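Home | Articles | A to Z | Household | Play and learning | Random article

Search this site Go

Magnetic letters (fridge letters)

Magnetic letters are small plastic letters with a magnet in the back, made to stick to a fridge door, a whiteboard or any other steel surface. I've been collecting sets for 16 years, so do forgive me if I wander off into the details!
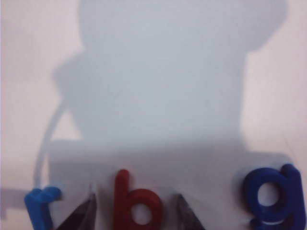 Most people I talk to remember capitals from their own childhood, but lowercase is what I'd buy for a young child now. Nearly everything they'll read in a picture book is lowercase, after all, and the shapes are much more fun (a lowercase g has a tail, a capital G just sort of sits there).

Construction

There are two main kinds. The older sort is a hollow plastic shell with a little magnet pushed into the back, and the newer sort has a magnetic sheet covering the whole of the reverse. My Plarnel set is the first kind and my Clullard set is the second. The sheet ones slide less and lie flatter, though I do miss the click of the old ones. If you've got toddlers, check the backs now and then, and bin any letter with a loose magnet straight away. Swallowed magnets are properly dangerous.

Colours

Some makers colour at random, others put vowels in one colour and consonants in another. Bart Vanhove, who swaps spares with me, swears by the vowel system. I like a jumble, myself. Blues and reds turn up in nearly all my boxes, and the yellows fade first if the fridge is opposite a window.

The b, d, p and q problem

In plain rounded lettering these four are more or less the same piece turned round or flipped over. Barredo gets past it by giving the q a flick at the bottom, and Samis puts a tiny notch in the foot of each letter so you can feel which way is down. Handy too for n and u! An r is much easier, as it looks wrong any way but the right one.

How many you need

A single alphabet won't get you far. You can't write "egg", for a start. Roel Segers wrote to me in October to say his family manages with 18 of each vowel, which seems greedy, but he has a very big fridge. I'd say two alphabets and a bag of extra vowels will do.

Cleaning and storage

Warm water, a drop of washing-up liquid and a soft cloth. Don't soak the hollow ones, the water gets in behind the magnet and takes ages to come out. I keep mine in biscuit tins, where they cling to the sides and need peeling off, but I've never found anything better.

See also: Alphabet blocks, Fridge magnets, Whiteboards

Last edited 23 January 2018

Contact | Copyright | Back to top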